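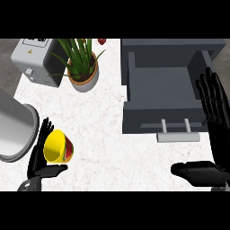 Branen updates countertop standard for rental kitchens

2014-07-03

The Branen housing office has published a revised standard for kitchen counters in its rental buildings. The new text replaces the version used for the Solonia and Macedo developments and applies to all replacement work ordered after the end of July.

Under the revised standard, natural marble is no longer approved for counters next to a sink or cooktop. Engineered stone and solid surface sheets with a marble pattern remain on the approved list, provided the supplier submits stain and heat test results for the exact finish being installed. Joints must be sealed on both faces, and the overhang at the front edge may not exceed 2 inches without brackets.

The change follows a review of 696 maintenance requests related to kitchen surfaces. Of these, 82 concerned etching from vinegar, citrus or cleaning products. Most of the rest involved failed sealant at the wall, loose sink cutouts and swelling in older particleboard cores.

"Etching is a surface reaction, and resealing does not reverse it," said Glória Amaral, who edited the standard. "The stone has to be honed again, and in an occupied unit that means dust control and a day without a kitchen."

Tenants with existing marble counters will keep them until the next scheduled replacement. The office advises wiping up acidic spills promptly, using a neutral cleaner and keeping a heat-resistant pad under small cooking appliances.

The inspection interval for sealed joints has been set at 6 months for the first year after installation and once a year after that. Buildings in Toltness, where counters were replaced under a separate contract, follow the inspection schedule in that contract until it expires.

Printed copies of the standard are available at the Branen office.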